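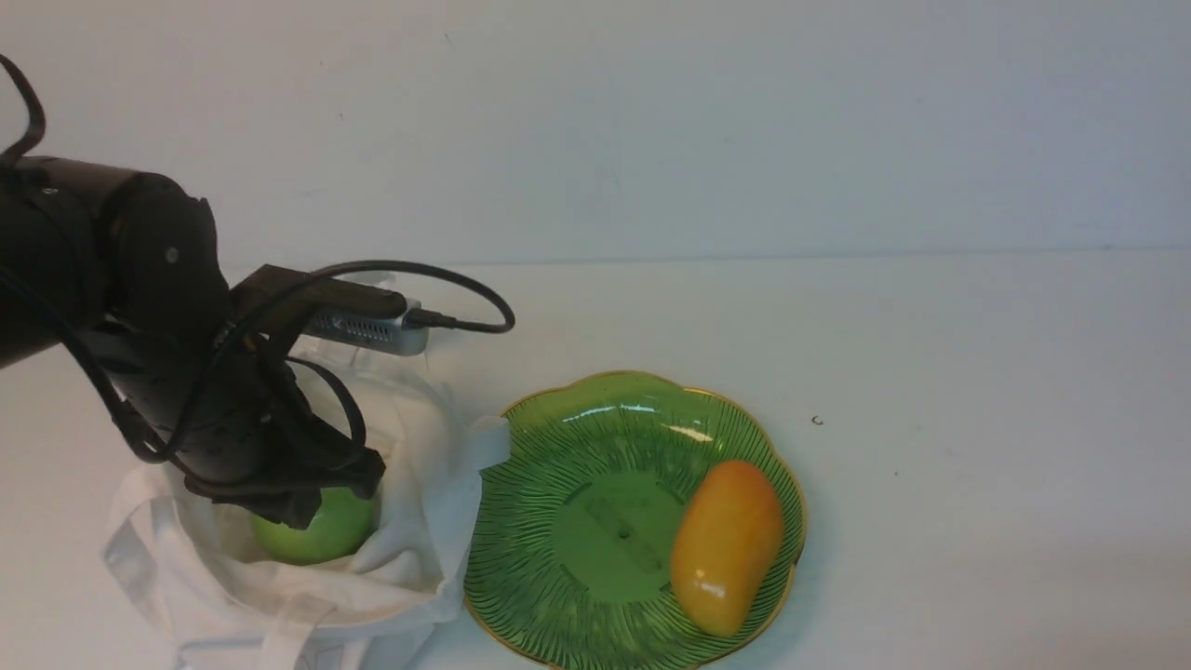
Ticket 946
Opened by: Maite Alcaraz
Opened: 2018-09-05
Product: Nurkier booking calendar, hosted plan
Priority: normal
Status: closed

Reported problem

Confirmation emails from our booking page show the wrong start time. The calendar on the website is right, and so is the printed day sheet. Only the email is off, always by 2 hours, always early. A customer booked 3:00 pm and her email said 1:00 pm. She came at one and had to wait.

We run a small sewing and alterations shop. My mother, Consuelo Alcaraz, takes the phone bookings and I look after the web page. Phone bookings send the same wrong time, so I don't think it is the form.

What I tried before writing:
Logged out and back in.
Changed the time format from 12 hour to 24 hour and back.
Deleted one test booking and made it again.
None of this changed anything.

Reply from support (Benítez)

Thanks for the detail. Please check two settings and tell me what each one says. First, Settings, Business, Time zone. Second, Settings, Messages, Sender profile, Time zone. They are separate fields. Also send me the number of one booking that went out wrong.

Reply from Maite Alcaraz

Business time zone is Central. Sender profile says "Inherit". Booking number is 539.

Reply from support (Benítez)

I looked at booking 539. It is stored correctly, and the day sheet reads it straight from there. The email goes through a template, and your account uses one called Ulico that was imported in April. That template has a fixed time zone saved inside it, Pacific, and it overrides the "Inherit" setting.

To fix it:
Go to Settings, Messages, Templates.
Open Ulico and choose Advanced.
Clear the field called Zone override and save.
Send yourself a test message from a new booking. The preview button uses an old copy, so don't go by that.

Reply from Maite Alcaraz

Cleared the field and saved. Test booking for 10:30 am, email still says 8:30 am.

I also noticed the reminder email has the right time. It uses a different template, Skendska, and the override there is already blank.

Reply from support (Benítez)

Messages are built in batches, and yours was built before the save went through. I have cleared the queue for your account. Please make a new booking and leave the old test alone - it will keep the old text.

Reply from Maite Alcaraz

New booking for 11:00 am, email says 11:00 am. My mother made one from the phone screen and that was right too.

There are 7 customers with bookings still to come who got the wrong time. Can you resend to them?

Reply from support (Benítez)

Yes. Open each booking and choose Resend confirmation. It builds a fresh message with the current template. The subject line will start with "Updated".

Reply from Maite Alcaraz

All resent. Consuelo is calling the two who don't read email much. You can close this.

Closing note

Cause: zone override saved in imported template. Fix: override cleared, message queue cleared, confirmations resent by customer. Help page on importing templates to be changed so that it mentions the Zone override field.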